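Astis Releases Unby 2, a Task Planner for Two-Arm Retail Handling

2024-06-28

Astis today announced the general release of Unby 2, its task planning and motion control software for two-arm robot stations. The release adds shared-space scheduling, a new grasp selector for flexible packaging, and a log viewer that replays each decision made by the planner.

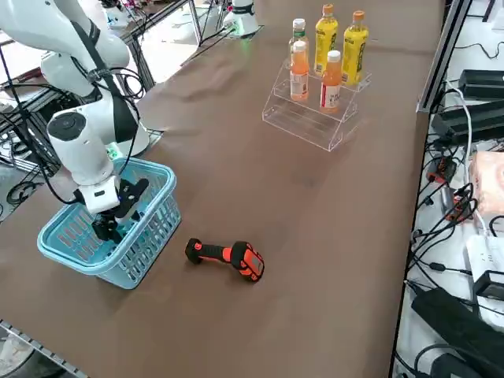 Unby 2 treats a station as a single planning problem. Earlier releases computed a path for each arm and resolved conflicts afterward, which could leave one arm waiting. The new planner reserves space for both arms before either one moves, and it models containers as walls with an opening at the top, so that a gripper reaching down into a slotted basket, as the blue one here, is given a straight exit path. Clear shelving such as the acrylic bottle stand is entered as fixed geometry.
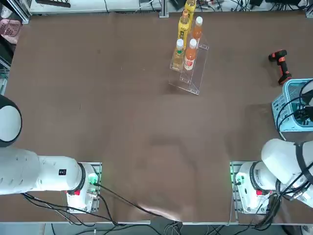 Nosipho Chauke
Director of Planning Software, Astis

"Our customers asked for schedules they could read. Each reservation in Unby 2 has a start, an end and a stated cause, and an operator can change any of them without writing code."

In internal trials the planner completed 1,918 handling cycles across 33 product layouts.

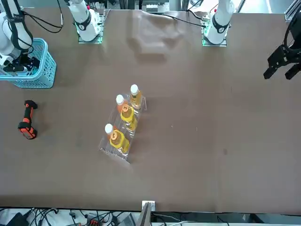 Does Unby 2 require new hardware?
Existing Unby stations can run the release on their current controllers. A recalibration of both arms is required after installation.

The grasp selector sets finger opening and closing force separately for rigid and flexible items, including filled bags. 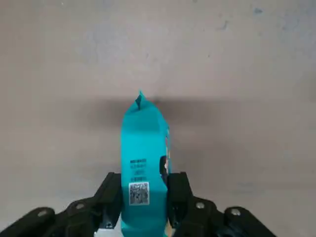 Ilze Pärn welcomed the change, adding that separate force settings should have been part of the first release and that she expects the log viewer to see more daily use than the planner itself.

Unby 2 is available to licensed customers now. Support for the previous version ends in October.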